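Tenness fundraiser guide
Section 8: Closing a medical appeal

1. Log in, open the appeal, press Manage.
2. Check the balance. Under 200? Payout goes by bank transfer only.
3. Add a last update for donors — short is fine.
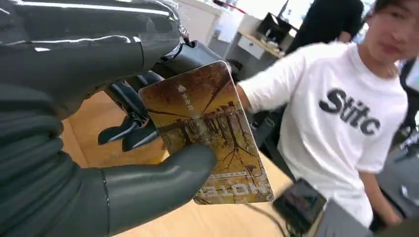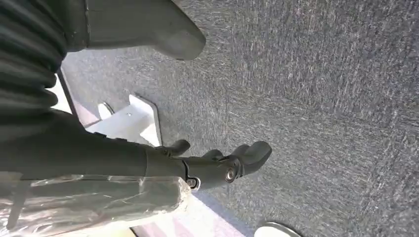 4. Press Stop donations. Cant be undone, so ask the family first.
5. Send the hospital bill to Samina Sial, form 1105.

Note: monthly gifts dont stop by themselfs. Cancel each one under Regular.

Caution: never post the patient's records in an update.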